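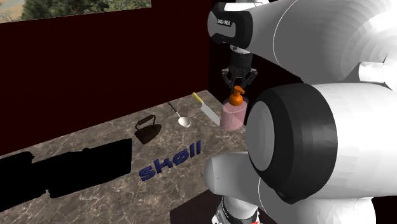
Render: Skivstead

June, shop notebook, stone bench

Carried on with the poultice tests on the marble offcuts from the Brenetthorpe job. 6 pieces left over, all from the same slab, all honed on the top face. Numbered the backs in grease pencil. Number 4 has an old chip on one corner, so I am keeping it for practice.

Stained five of them with olive oil yesterday afternoon and left them on the rack overnight. The oil spread more than I expected on 2 and 5, mostly along the veins. On 1 it stayed put and left a tidy dark ring.

Mix for this round: baking soda and acetone, stirred to the thickness of peanut butter. Last round was whiting and mineral spirits, and that one dried to a crust that had to be chipped off. Soda comes away easier. It also slumps if the piece is tilted, so keep the rack level. Door open, fan on, no heater.

8:40 a.m. Spread the paste well past the stain on 1, 2, 3 and 5. Covered with plastic film, taped down on all sides, a few pinholes in the film. Piece 6 got paste but no film, to see how much the slow drying matters.
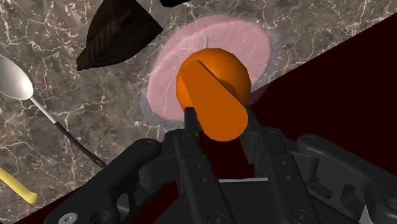

Pink plate near the edge of a marble counter.

Used the break to look at the edge samples. The eased edge is fine. The small bevel still shows wheel marks under the lamp on one side and needs another pass at 400 before anyone quotes from it. Somebody has put the 400 pads back in the 200 sleeve again. Please check the back of the pad before you put it on the machine.

The Khúc sealer came in. Data sheet says two coats, wipe off the excess after 12 minutes. I tried one coat on the chipped piece and wiped at 12 as told. Slightly tacky at first, fine after lunch. Water beads on it. I have not tried oil or lemon juice yet, and I would not expect any sealer to stop etching from lemon juice on marble.

4:15 p.m. Piece 6 is dry and powdery. Brushed it off with the nylon brush. Stain is lighter in the middle, outline still clear. Left the others covered. 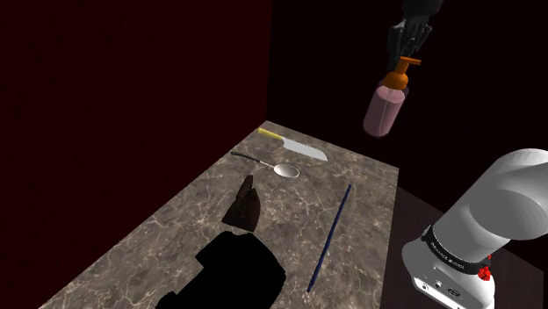

Gray-brown marble with pale veins, running back to a dark corner.

Plan for tomorrow: take the film off first thing and let the paste dry fully before scraping. Plastic scraper only. Rinse, dry, then wait out the day before judging the color, as damp marble always looks darker than it is. If 2 and 5 still show along the veins, repeat with the same mix.

To order: acetone, painter's tape, 16 white pads from Ulline (not the red ones, they leave color on light stone). Film is enough for one more round.

Rack key is back on the hook by the sink.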